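About Gwilliam Linen Services

Gwilliam started out as a small laundry behind the Clivby hotel, with one pressing table and a van that had to be parked facing downhill. We have grown a good deal since then, and these days we wash, fold and pack bed linen for guesthouses, care homes and holiday lets all the way out to Forkberg. On a busy day in April we can send out 1,020 pillowcases, and we still like to think each one leaves the building looking as though somebody cared about it.

How we work now

If you have ever put pillows into covers for a whole shift, you will know what it does to your wrists and shoulders. Our folks told us so for years, and they were right. So two years ago we began what we call the Vustska project, which is our own name for teaching pairs of robot arms to help with the fiddly, repetitive jobs. It has been slow going — cloth never lies the same way twice — and plenty of our early ideas ended up in a drawer.

What we promised at the start was that the seven people on the finishing team would keep their jobs and their hours, and they have. What has changed is how the day is spent. There is more checking and mending, more time on the phone with customers, and a good bit of time at the robot bench, where the finishing team decides which tasks are worth trying next. They know what a well-filled pillowcase should look like, and the engineers have learned to ask them first.

Pillow covers are the job we talk about most over lunch. With two arms, one gripper can be at the pillow while the other is at the edge of the cover, much as you would use your own two hands at home. 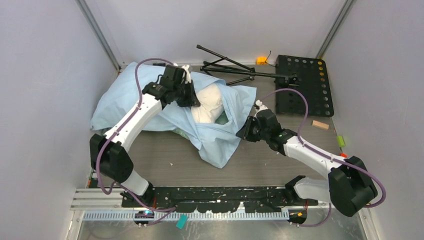 Come and see us

We are always glad to show customers and neighbors around the Clivby building. Ring the front office a few days ahead, wear flat shoes, and allow time for coffee afterward.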